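Section 6. Handling Cloth and Other Soft Items

This section applies to the Zenia two-finger gripper with the soft-item fingertips installed. If you have not finished the mounting and the first calibration, please go back to Section 4 before you continue. Revised November 17, 2020.

6.1 Before you start

Cloth does not behave like a box or a bottle. It changes its shape each time it is touched, and the same towel can give a good grip in one place and a poor grip a few inches away. For this reason the Zenia software has a separate program for cloth, named Flullutis. It closes the fingers more slowly than the standard program and it does not stop at the first contact.

You will need:
- the gripper, with both fingers tightened
- the control box with software from April or later
- one piece of cloth for practice, such as a kitchen towel
- a flat table with free space around the arm

A towel with a raised weave is a good choice for the first practice. Very smooth material, such as lining fabric, should wait until you know the settings well.

6.2 Setting the grip

1. Switch on the control box and wait for the steady light.
2. Open the Tools menu and select Flullutis.
3. Set the closing force to 20. The scale goes from 0 to 100 and has no unit.
4. Set the closing speed to Slow.
5. Press Save. The settings are kept after the power is off.

Note: If the display shows code 61, the fingers did not reach the fully open position. Look for threads or lint at the base of the fingers, remove them, and press Reset.

6.3 Picking up a towel by a bunched section

1. Lay the towel on the table. Push a part of it together with your hand until you have a soft fold that stands up by itself.
2. Take your hand away and step back from the arm.
3. Move the gripper until the fold is between the two fingers. The fingertips should be lower than the top of the fold.
4. Press Close. Wait until the fingers stop.
5. Lift slowly, in short moves. Stop after each move and look at the fold.
6. When the cloth is clear of the table, you can turn the wrist to the angle that your task needs.

Caution: Keep your fingers, hair and sleeves away from the gripper while it closes. The slow speed does not make the force smaller.

Many towels have a sewn border, and the border is often stiffer than the middle. When it goes between the fingers together with the main cloth, it can form a loop. A loop is acceptable if the cloth below it is held firmly - check the pinched part first, and only then the loop.
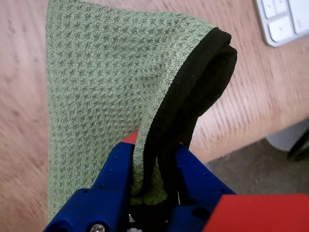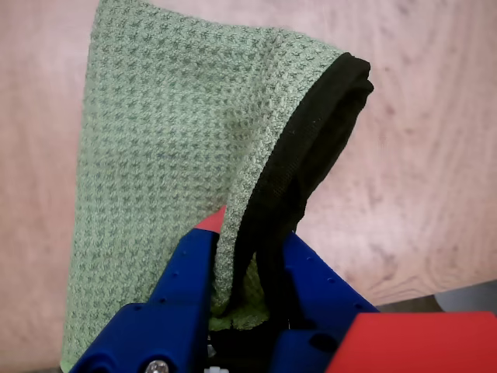
Figures 6-1 and 6-2. Green towel with black border, pinched between the two blue fingers.

6.4 Checking the hold

1. With the towel lifted, wait for a short time and watch the pinched part. It should not move.
2. Pull very lightly on the free end of the towel with the arm in Pause.
3. If the cloth slides, put it down, press Open and raise the closing force in small steps. Repeat from 6.3.
4. If the force is already above 60 and the cloth still slides, do not raise it more. Inspect the fingertip pads for wear or grease.

Note: Pads can be wiped with a damp cloth and mild soap. Do not use alcohol or paint thinner. Let them dry before the next use.

6.5 Putting the towel down

1. Move the arm until the lowest part of the towel touches the table.
2. Continue down and a little to the side, so the cloth lies flat and does not pile up.
3. Press Open. Wait until the fingers are completely open.
4. Raise the gripper straight up. If a thread is caught, press Pause and free it by hand.

Caution: Never pull the cloth out of closed fingers. This can tear the cloth or move a fingertip pad out of its seat.

6.6 Care and spare parts

Check the screws at the base of the fingers once per week and tighten them by hand with the supplied key. Too much force can crack the finger. The cycle counter is found under Tools, Service. When it passes 2,447 closings, the display will ask you to inspect the pads. You can confirm the message and continue to work if they are in good condition.

Spare pads and fingers can be ordered from our Dromville office. Customers with the Taipe service plan receive one set of pads each year and do not need to order it. Please have the serial number ready - it is printed on the underside of the control box.

For folding after the pickup, continue with Section 7.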